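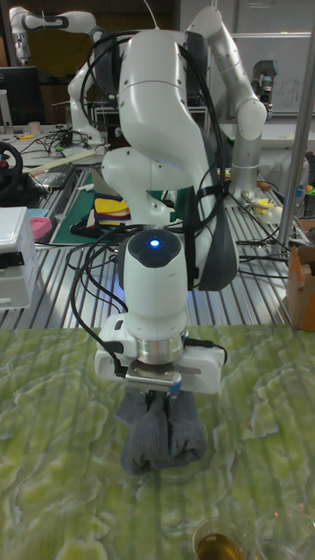
Re: varnish on the Fullo canvas roll

Hi all,

Thanks for the kind words about the harbor prints – they went off to Girkik last month and I do miss having them on the wall!

> Did you varnish before stretching, or after?
> Mine cracks at the corners every time.

Before, two thin coats, and then I leave the canvas flat overnight (longer in January, when my place is chilly).
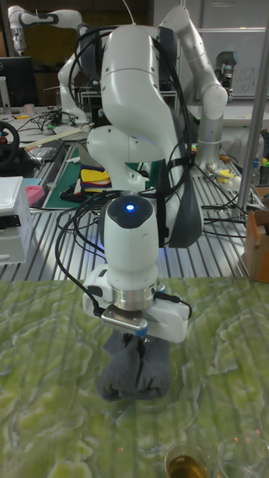 White arm and green marbled tabletop

My steps, for what they're worth:

1. Trim, leaving plenty for the wrap.

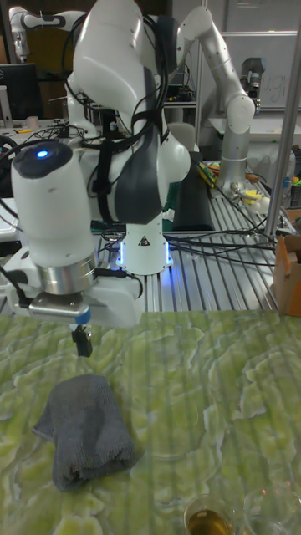
2. Fold the corners slowly, with warm hands.

Warmly,
your friend at Sosero Prints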